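Prultach (task sequencer)

Prultach is an open task sequencer for mobile manipulators, which is a fancy way of saying it decides what the robot does next and nags it until the job's done. It sits between a planner (the bit that works out how the arm moves) and a perception stack (the bit that works out where stuff is). I've been looking after this article on the wiki since the second release and I use the thing most days, so forgive me if I get a bit carried away!

Origins

Lerato Hlongwane wrote the first version in May as a replacement for a pile of shell scripts at Stotden, and you can still see the shell-script heritage in the log format (every line starts with a plus sign, don't ask me). Seon-mi Son joined soon after and did the behaviour tree editor, the part most people fall in love with. The name doesn't stand for anything. I've asked.

How it works

A task is a tree. Leaves are skills, like "open", "grasp" or "place", and each skill carries a precondition and a check. The tree ticks at 4 Hz by default, slow enough that you can read the log as it scrolls and fast enough that I've never wanted to change it. Motion itself runs in a separate process at 1,000 Hz and doesn't care what the tree is up to, so a stalled tree leaves the arm holding its position instead of flopping about.

Perception comes in through Mokoena, an adaptor that turns detections into named objects with a pose and a colour. My favourite feature lives in there: an object can be "held", "resting" or "lost", and a skill can refuse to start if the state is wrong. Before that went in, my programs would cheerfully try to grasp something already sitting in the gripper.

Grasping near furniture

Most of my own work is fridge tasks, and they're where the planner earns its keep. A low drawer with a swung-out door beside it leaves a skinny corridor for the arm, and the bottle counts as part of the arm once it's held, so its tilt matters just as much as the wrist angle.
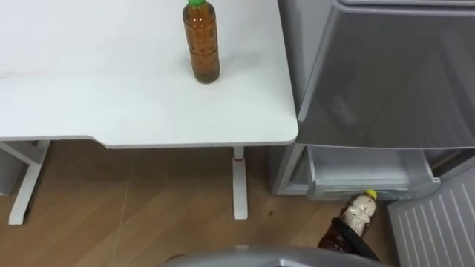

Jostberg, Sun 6 November

Two bottles make a good tracking test, by the way. The yellow-capped one in the gripper gets tagged as held and its collision shape moves with the finger, while the bottle of amber-brown liquid standing on the desk should stay put in the world model as an ordinary obstacle. If your adaptor swaps them (mine did, for ages), the planner will try to clear a path around the wrong one. Locking the label at the moment of grasp fixed it for me, and that's the default from release 2 onward.

Clear plastic is still a headache for depth sensing. I lean on the colour of the cap and the contents and let the depth fill in whatever it can.

Known problems

Issue 629 is the one everybody runs into: cancelling a place skill halfway leaves the object marked as held until you restart the adaptor. Seon-mi has a patch on her branch and it works fine on my set-up, but it hasn't been merged yet. The editor also forgets your window layout whenever you rename a tree, so save the layout first.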